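Surholm Tota Two-Arm Bench Kit

Overview
The Tota is a pair of small arms with two-finger grippers, sold for repetitive cable and fitting work. Customers ask whether a machine can take over shop-floor chores yet. For some of them it can, with a person nearby. Patching network cable is a fair test: the plug is small, the latch has to face the right way and the cable bends when pushed.

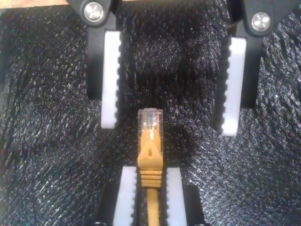
Gripper pads are toothed and held on with screws. Spare pads come in bags of 9. Order part 51 for the standard width. Pads wear faster on braided cable than on smooth jackets.

What it does now
Picking up a cable, turning it, passing it from one arm to the other, and lining a plug up with a port. Crowded switches are slower going, and we recommend keeping an operator at the stop button for that work.

What it does not do yet
Routing cable behind a rack, untangling bundles, reading handwritten labels. Laundry and dishes are outside the scope of this kit. 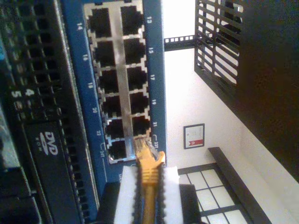
Can it run overnight without anyone there?
We don't support unattended operation. Plan on one operator for up to 2 kits.

Service
Pads and finger screws should be checked after about 2000 grips. Kits ship from Bragança with the Prallel control software installed. For setup questions, contact Taha Shawky in customer support.

Page updated Sat 10 May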